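Workshop Tips: House Rules for Hand-Held Gripper Sessions

These are the rules we work by when people record pick-and-place tasks with a pair of hand-held grippers. Most of them cost nothing. Copy what suits your room and drop the rest.

Set the floor before the table

Walk the route from the charger to the table and look down. Cables that cross the route get taped flat or moved to the wall side. Bags go under a stool or on a shelf, and shoes go by the door. A person holding two grippers is looking at the fingertips and won't see a loop of wire.

Put the cloth on last and pull it smooth. A fold near the front edge catches the lower finger and ruins the take. Pick one cloth and stay with it for the whole batch, and write its name on the batch sheet. Ours is down as "blue daisy."

Keep the dish near the front edge, within easy reach of both hands. One object in the dish to start. Add more only after the plain version goes well.
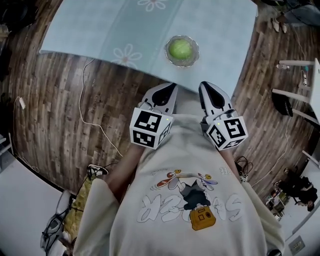 Should you wipe the marker cubes between people?

Wipe them once per changeover, with a dry microfiber cloth. Sprays leave a film that shines under ceiling lights, and the tracking software then loses the squares. If a print is scratched, replace the whole face. Don't touch it up with a pen.

Sleeves and grip

Push loose sleeves above the wrist. Hold the housing on the rubber strip with the fingers relaxed – a tight grip makes the hand shake after a few minutes. Close the jaws at an even speed. Snapping them shut wears out the pads and makes for poor data.

Our limit is 30 minutes of recording, then a 6 minute break with the grippers set down. Vy Doãn wrote that one into the Plumia rules in January and it hasn't changed. People who feel fine still take the break.

Share the room

Give each pair of grippers its own patch of floor, and agree on it before anyone powers up. Stand an arm's length and a half from the next person. If you need to cross someone's patch, say so and wait for an answer. Checking a phone or a tablet is fine, but step back from the table first.

Chairs stay pushed in or against the glass. Keep the walkway by the railing clear.

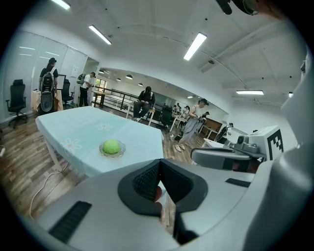 Dexter Pruitt wrote in to say that an arm's length and a half is too tight once people wear backpacks, and that his group at Korell went to two full arm's lengths and stopped bumping into each other. He also asks that the rule be read out loud at the start of each shift, as hardly anyone looks at the wall sheet.

Both fair points. We have put two arm's lengths on the new sheet for anyone wearing a pack. Reading it out takes less than a minute.

Resetting between takes

Put the object back by hand, never with the gripper. The reset should not look like part of the task. Set the dish back on the same spot, then step away and start the next take from a standing position with the jaws open.

If an object drops, stop the recording and pick it up. Mark the take as a drop and keep it. Deleted takes leave gaps in the numbering, and batch 3080 took us a whole evening to sort out for that reason. 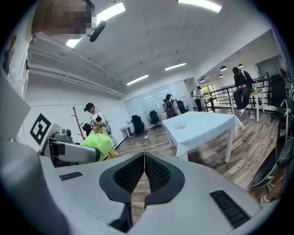 Number the takes on paper as well as on the device. We stop a batch at 21 takes and start a new sheet, even if the same person carries on. The sheet needs the task, the object, the cloth, the gripper pair and initials.

At the end of the shift

Power down the grippers before unplugging anything. Check the pads for tears and lint. Hang the cables in loose loops – tight coils break the wire near the plug. Spare pads are in the drawer marked Plarna, and the last person out signs the sheet.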